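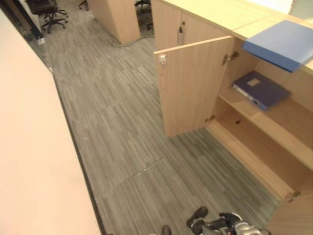

地図の縮尺とは何でしょうか。

地図の上の長さと、それに対応する土地の上の長さとの比のことです。2万5千分の1の地図なら、紙の上の1センチメートルが、土地の上では250メートルにあたります。

# 第7章　縮尺と距離

前の章では、地図記号と方位について、ずいぶんゆっくりと道草をしながら見てきました。神社と寺の記号を何度も取り違えた人も、磁石の針が指す北と地図の北がぴったり重ならないことに首をかしげた人も、ひとまずお疲れさまでした。第7章では、いよいよ地図にものさしをあてます。ものさしと、鉛筆と、できれば糸を一本(木綿の縫い糸で十分です)用意して、机の上を少し広めに片づけてから読み始めてください。

最初に申し上げておきますと、縮尺の計算そのものは少しも難しくありません。掛け算と割り算ができれば、あとは単位を間違えないように気をつけるだけです。それなのに、毎年この章でつまずく人が出ます。私も学生のころ、演習の答案に駅から学校までの距離を「55キロメートル」と書いて、先生に「君は毎朝どれだけ早起きをしているのかね」と言われました。正しくは550メートルでした。センチメートルからメートルへ直すところで、どういうわけか桁が二つも旅に出てしまったのです。ですからこの章では、式の立て方と同じくらい、出てきた答えを眺めて「本当かな」と思う習慣のほうに紙幅を割くつもりです。

## 7.1　古い地図とものさし

縮尺の話を始めるのに、私がいつも取り出すのは、クリンビー(Clindby)という小さな港町の古い地図です。1748年に描かれたもので、町の教会と市場と桟橋、それに牧草地を囲む石垣までが、たいへん丁寧な線で記されています。写しを机に広げると、桟橋のそばに錨の絵があり、海のほうには口を開けた魚が一匹泳いでいて、授業ではこの魚がいちばん人気を集めます。

さて、この地図の右下には、細長い帯のような図が添えられています。白と黒に塗り分けられた目盛りの帯で、端に小さく「歩」という意味の言葉が書いてあります。今の地図で「スケールバー」と呼んでいるものの、ご先祖さまのような図です。地図の上の二つの地点の間隔をコンパス(円を描くあのコンパスです)で写し取って、そのまま帯にあてれば、何歩の距離かが読めるようになっています。

目盛りの帯には、数字で書いた縮尺にはない強みがあります。紙が伸びても縮んでも、帯もいっしょに伸び縮みしてくれるのです。コピー機で拡大したときにも同じことがいえます。「2万5千分の1」と印刷された地図を2倍に拡大すると、印刷された文字はそのまま「2万5千分の1」ですが、実際にはもう1万2千5百分の1の地図になっています。帯のほうは地図といっしょに2倍に伸びますから、相変わらず正しい距離を教えてくれます。画面の上で地図を指で広げたり縮めたりする今の時代に、隅の小さな帯がしぶとく生き残っているのは、まことにもっともなことだと思います。

クリンビーの地図を長年研究してきたカイ・トフト(Kaj Toft)さんに、私は一度だけ、現地を案内してもらったことがあります。9月の、風の強い朝でした。トフトさんは教会の戸口に立つと、挨拶もそこそこに「では桟橋まで歩きましょう、数えながら」と言って、すたすたと坂を下り始めました。私はあわてて後を追い、途中で犬に吠えられて数がわからなくなり、もう一度教会まで戻るはめになりました。二度目は声に出して数えましたから、すれ違った町の人にはさぞ奇妙に見えたことでしょう。それでも、地図の上で指を滑らせるだけだった道のりが、息の上がり具合といっしょに体に入ってくるのは、たいへん愉快な経験でした。

## 7.2　自分の歩幅を知る

そこで皆さんにも、計算に入る前に、まず自分の歩幅を測っていただきます。やり方は次のとおりです。

1. 平らでまっすぐな場所に、巻尺で60メートルの区間をとり、両端に印をつける。
2. いつもの歩き方で端から端まで歩き、歩数を数える。
3. 同じことを三回くり返し、歩数の平均を出す。
4. 60メートルを平均の歩数で割る。

仮に平均が80歩だったとすると、歩幅は

60 ÷ 80 = 0.75(メートル)

で、75センチメートルになります。背の高い人はこれより長く、小柄な人は短くなることが多いのですが、歩く速さや靴によっても変わりますから、隣の人と違っていても少しも心配はいりません。大事なのは、自分の一歩がどれくらいかを自分で知っておくことです。

測るときに、張り切って大股になってしまう人がいます。気持ちはよくわかります。人に見られていると、どうしても背筋が伸びて、足も前へ前へと出るものです。けれども、あとで長い道を歩いて測るときにその大股を続けられる人はめったにいません。二回目、三回目と進むうちに歩数が増えていく人は、たぶん一回目によそ行きの歩き方をしたのでしょう。そういうときは一回目を捨てて、もう一度やり直してください。

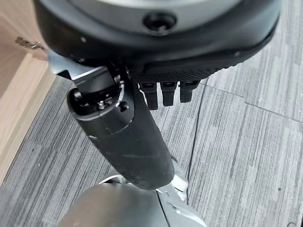 坂道では歩幅が変わる、ということも覚えておきましょう。上りでは多くの人の歩幅が短くなり、下りでは人によって伸びたり縮んだりします。クリンビーの教会から桟橋までの坂で、私の数えた歩数とトフトさんの歩数がちっとも合わなかったのは、脚の長さの違いに加えて、私がおそるおそる小股で下りていたせいもあると思います。しかも、坂に沿って歩いた長さと、地図の上で測る長さとは、もともと同じものではありません。地図に描かれているのは、土地を真上から見下ろしたときの、水平な面の上での距離です。急な斜面ほど、この二つの差は大きくなります。詳しくは等高線を学ぶ次の章に譲りますが、頭の片隅に置いておいてください。

## 7.3　縮尺の計算

お待たせしました。計算の話です。使う式は二つだけで、片方がわかればもう片方は逆向きにたどるだけです。

- **実際の距離 = 地図上の長さ × 縮尺の分母**
- **地図上の長さ = 実際の距離 ÷ 縮尺の分母**

先ほどの恥ずかしい答案を、もう一度きちんと解き直してみましょう。地図は1万分の1で、駅から学校までをものさしで測ると5.5センチメートルありました。

5.5(cm)× 10000 = 55000(cm)

ここまでは、昔の私もできていました。1メートルは100センチメートルですから、次は100で割ります。

55000 ÷ 100 = 550(m)

これで終わりです。当時の私は、55000という数を見て「ゼロが三つあるからキロメートルだ」と、なんとも乱暴な早合点をしたのでした。皆さんは、どうか途中の式にも必ず単位を書いてください。面倒に思えるかもしれませんが、cm、mと書き添えるだけで、この種の間違いはぐっと減ります。

では、同じ550メートルが、ほかの縮尺の地図ではどれくらいの長さになるでしょうか。表にまとめておきます。

| 縮尺 | 地図上の長さ |
|---|---|
| 1万分の1 | 5.5センチメートル |
| 2万5千分の1 | 2.2センチメートル |
| 5万分の1 | 1.1センチメートル |

分母が大きくなるほど、同じ距離が短く描かれます。ここで言葉の使い方に少し注意が必要です。1万分の1と5万分の1を比べたとき、「縮尺が大きい」のは1万分の1のほうです。分数としての値が大きいから大縮尺、と考えてください。分母の数字だけを見て逆に覚えてしまう人がたいへん多く、試験の前になると、廊下で「大きいのはどっちだっけ」という声が必ず聞こえてきます。迷ったら、建物が大きく描かれるほうが大縮尺、と唱えてみるとよいでしょう。

もう一つ、面積についても触れておきます。2万5千分の1の地図から5万分の1の地図に持ち替えると、長さは半分になりますが、面積は半分の半分、つまり4分の1になります。1辺が2センチメートルの正方形の畑が、1辺1センチメートルの正方形になるところを、実際に方眼紙に描いてみてください。

## 7.4　曲がった道を測る

世の中の道は、ものさしをあててくれと言わんばかりにまっすぐなものばかりではありません。川沿いの道や峠道になると、ものさしの出番は少なくなります。そこで、はじめに用意していただいた糸が役に立ちます。

糸の端を出発点に合わせ、指先で少しずつ押さえながら、道の曲がりに沿って這わせていきます。終点に着いたら、そこに鉛筆で印をつけ、糸をまっすぐに伸ばして、ものさしで長さを測ります。引っぱりすぎると糸が伸びますし、汗ばんだ指だと糸がくっついてきますから、ときどき手を拭きながら、のんびりやってください。細かい曲がりを端折ると長さは短めに出ます。実際の道にあるごく小さな曲がりは、そもそも地図に描かれるときに省かれていることもありますから、歩いてみると地図で測ったより長かった、ということがよく起こります。

## 演習

**演習1**　7.2の手順で自分の歩幅を測り、センチメートルの単位で記録しなさい。三回の歩数もすべて書き残しておくこと。

**演習2**　身近な場所の地図を一枚選び、縮尺を確かめたうえで、家または学校から最寄りの郵便局までの道のりを糸で測りなさい。その道を自分の歩幅で歩くと何歩になるかを計算し、できれば実際に歩いて比べなさい。車の多い道では、数えることに夢中にならないように。

**演習3**　演習2で使った地図を2倍に拡大したとき、新しい縮尺がいくらになるかを求めなさい。スケールバーのある地図なら、拡大したあとの帯の長さも測り、計算と合うかどうかを調べなさい。

演習2の計算と実際の歩数が食い違っても、数字を合わせるために書き直す必要はありません。食い違いはそのまま記録し、道の途中に坂や信号、寄り道したくなる店がなかったかどうかも、余白に書き添えておいてください。次の章の初めに、その記録をもう一度使います。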